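Small Kitchen, Clean Kitchen: My Tips for Towels, Boards and Crumbs
by Wellington Xavier

I came to cooking late, and my first kitchen in Sondthorpe had a counter as long as my two arms. Since that time I have collected many small habits. Some I learned from my mother, others from my own mistakes. I write them down with care, and I hope they are useful also in a kitchen bigger than mine.

Kitchen towels

Have one towel for hands and another for dishes, and do not let them change jobs in the middle of the day. I wash mine at the hottest setting the label permits, and I do not use fabric softener. The softener leaves a film on the cotton, and then the towel moves the water from one side of the plate to the other and does not drink it.

For a new towel, wash it alone 2 times before you use it. For a stain of tomato, rub it with dish soap and cold water the same evening. Turmeric is more difficult. Put the towel in the sun, wash it again, and be patient.

A towel that smells sour after washing was probably left too long in the machine. Soak it in hot water with one cup of white vinegar for an hour, then wash it as usual. Please do not put bleach in the same water with the vinegar. This is dangerous.

Before you turn on any oven or toaster, look if there is a cloth lying on it or near it, and take it away.

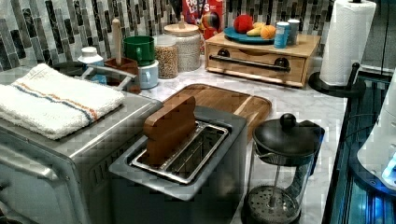
Wooden cutting boards

Wash the board by hand with warm water and little soap, both sides, even if you used only one. When one side gets wet and the other stays dry, the board bends. Stand it on its edge to dry.

Once a month I give it mineral oil, the kind sold for food use. I put it on in the evening with a piece of old T-shirt and wipe the rest in the morning. Olive oil is not good for this, it becomes sticky and has a bad smell after some weeks. For onion smell, take half a lemon and coarse salt, rub slowly, wait five minutes, rinse.

If the board has a raised rim, go along the inside corner with a soft brush. Flour likes to stay there.

Crumbs and the toaster

Unplug the toaster and let it become completely cold. Pull out the crumb tray, if your model has one, and wash it in the sink. For the crumbs that remain, turn the toaster over above the trash can and shake it gently. Never put a knife or a fork inside. A dry pastry brush can clean the top and the edges of the slot.

A toaster oven needs the same attention. I wipe the door after each use, when it is cold, and once a week I wash the rack. Baking soda mixed with a little water takes away the brown spots on the glass if you leave it for half an hour. Keep the vents free, also from the wall side. 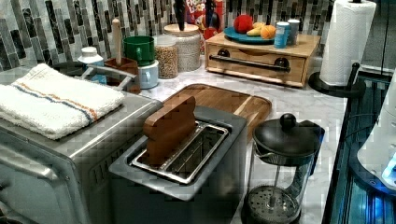
Toaster, towel and cutting board on a marble countertop.

Marble and other stone counters

Marble does not like lemon, vinegar or wine. Wipe the spill immediately and use only mild soap with water. For an oil stain, make a thick paste of baking soda and water, cover it with plastic wrap and leave it until the next day. Sometimes I needed to repeat this 4 times before the stain became pale.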